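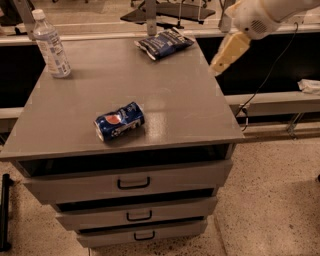 Jan 28, 2024. Vocal remaster notes, Lightfoot ballad set, reel 2. Transfer is done and the level is fine, but the sibilance on the lead vocal is worse than on reel 1. De-esser moved down from the Hollance preset, threshold set by ear on the second verse. Low cut at 80 Hz on the vocal stem, 70 on the piano. There is a buzz under the held note before the bridge that sounds like sheet metal. Compared it with a tapped can, recorded close. Similar pitch, much shorter decay. Not the same thing.

Notched the buzz at 1000 Hz, narrow. It takes some of the body out of the voice, so the notch is automated and only in for that note.

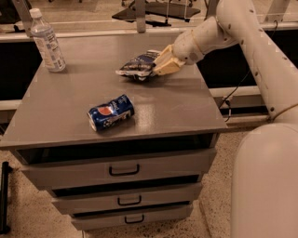 Strings come in early against the click after the bridge. Left alone. The Zarkura mix has the same push and the label approved it in January. Duet track still has no usable room mic; sent the dry take through the Lanow plate, short setting, return kept low.

To do: print the duet without the plate, check mono, redo the fade on track 2. 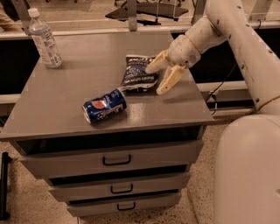 Cabinet top with bottle, can and snack bag.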